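Salby Planner

Motion planning and scene tooling for kitchen and household manipulation

Salby Planner is a motion planning package for single-arm robots working at counters, shelves and small appliances. It takes a robot model, a scene and a goal, and returns a timed joint trajectory your controller can follow. It runs as a library inside your own process or as a separate service on the same machine.

The package is made by Hultdale and ships with Sever, our kitchen scene set. Most customers start in simulation with Sever and move to hardware once their task files are stable.

What it does

Counter work is mostly a clearance problem. The target is easy enough to reach in open space, and then the forearm hits the shelf, or the elbow drops onto the edge of the counter. Salby plans for the whole arm from the start and treats every link as a collision body. You can set a separate clearance for each link, so the fingers may come close to a surface while the elbow stays well away from it.

Goals can be given as a joint position, a tool pose, or a region. Region goals are the ones most people end up using. You name a surface and an approach direction, and the planner picks a pose that the arm can reach and also leave again.
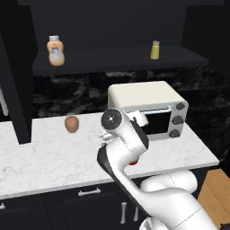 Approach regions are stored with the object they belong to, so moving an appliance moves its regions too. A toaster oven, for instance, carries one region for the door handle and one for each knob on the control panel. With the oven pushed back against the wall and a shelf above it, as in this Sever kitchen, a straight move from overhead is often ruled out before the search begins. The planner samples from the front and the sides in that case, and the log shows which directions were dropped and which body caused it. Small items on the counter are treated as obstacles unless the task file marks them as targets.

Door handles and knobs can also be given a path constraint. A hinged door takes an arc from the hinge axis in the model. A knob takes a rotation about its own axis, with limits at each end. If the arm runs out of wrist travel partway through, the planner reports how far it got and offers a start pose with more room, if there is one.

Planning modes

Salby has 2 planning modes. You choose one per request.

Fast mode returns the first valid path and then shortens it. Use it for moves between stations and for anything that gets replanned often.

Careful mode keeps searching until the time budget is spent and scores each path on clearance, joint travel and wrist rotation. The weights are in a text file and can be changed without a rebuild. We suggest careful mode for any move that ends between two objects or under an overhang – fast mode will find a path there, but it tends to pass closer than most people like.

Both modes use the same collision checker. A path found in one can be checked or resumed in the other.

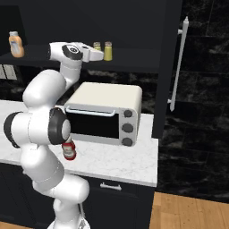 Paths from either mode can be saved with the request that produced them. A saved request holds the scene state, the start position, the goal and the random seed, so the same plan can be run again on another machine. Please attach this file when you write to support. It saves a good deal of back and forth.

Batch runs

The batch tool runs one task file over many scene variants. The standard license allows up to 2,000 variants per batch. Object positions, start poses and clearances can all be varied, and results come out as a table with one row per attempt. Failed rows list the first colliding pair of bodies.

Perception input

Salby doesn't include a detector. It accepts object poses from any source through the scene interface, together with an uncertainty value for each pose. Objects with high uncertainty are padded before collision checking. The Mikkelsen bridge, sold separately, converts tracked poses from a depth camera into scene updates and handles objects that drop out of view.

Package contents

Planner library and service
Sever scene set, 13 kitchens
Batch tool and path viewer
Task file editor
Sample controllers for position and velocity interfaces

Requirements

64-bit Linux
4 processor cores or more
Robot model in URDF, with collision geometry for every link
A graphics card is needed for the path viewer only

Licensing

Licenses are per machine and include updates for one year. The planner keeps working after that – you stay on the last version you downloaded. Classroom licenses cover one room of machines and include the full Sever set. The next release is planned for April and will add region goals for drawers.

To request a trial, send us your robot model and a short note on the task.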